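Home | Events | Tech | Results | Members | Contact

Flinden Track Day Club
Pre-event car inspection, with comments from the November check
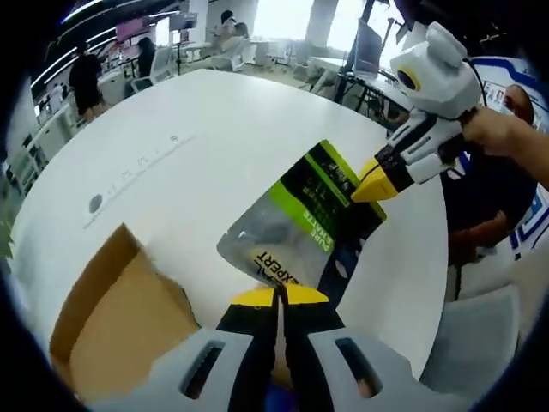
Before you get in line

Fill in the top of the form with your name, car number and run group. Tech opens at 7:00 Monday and closes when the drivers' meeting starts. Hood open, trunk empty, helmet on the driver's seat.

Engine bay

[ ] Oil level at the full mark, cap tight
[ ] No oil or fuel leaks
[ ] Coolant catch bottle fitted and empty
[ ] Belts free of cracks
[ ] Throttle snaps shut when released
[ ] Battery clamped at both ends, positive terminal covered

Comment: 2 cars came in with the battery held by a bungee cord. Both were sent back. Car 824 had a wet valve cover on the first look. Wiped down, idled ten minutes, stayed dry. Passed, recheck at lunch. N. Assunção

Brakes

[ ] Pads at least half thickness
[ ] Fluid changed within the last six months
[ ] Pedal firm, does not sink when held
[ ] No cracks reaching the edge of the rotor
[ ] Brake lights work, both sides

Comment: Bring the receipt or write the fluid date on a piece of tape on the reservoir. Iolanda Mendonça had hers on tape and was through in no time. Several people guessed. A guess is a fail from now on.

Wheels and suspension

[ ] All lug nuts present, torqued to your car's spec
[ ] No cords or cuts on the tires
[ ] Wheel bearings have no play (rock at 12 and 6)
[ ] Ball joint and tie rod boots not torn
[ ] Center caps and hubcaps removed

Comment: Left front bearing on the Jestora coupe had play you could hear. Owner (Hellström) pulled the car and missed the morning. Retested at 1:30, OK. The loaner torque wrench goes to 100 lb-ft only. If your car needs more, bring your own.

Inside the car

[ ] Floor mats out
[ ] Seat does not move on its rails
[ ] Belts not frayed, latch and release work
[ ] Extinguisher, if carried, on a metal bracket and showing charged
[ ] Nothing in the door pockets or glove box

Comment: Plastic extinguisher brackets are not accepted. Kelly Toledo has asked whether the quick-release type from Pramelent is all right. It is, if bolted through the floor.

Outside

[ ] Numbers on both doors, readable from 200 feet
[ ] Tow hook fitted or marked
[ ] Mirrors tight
[ ] Gas cap seals

Comment: Blue tape on a blue car does not count as a number.

Sign-off

Inspector: Maiara Evangelista
Sticker goes low on the windshield, passenger side. Any car that leaves the track surface comes back to tech before its next run.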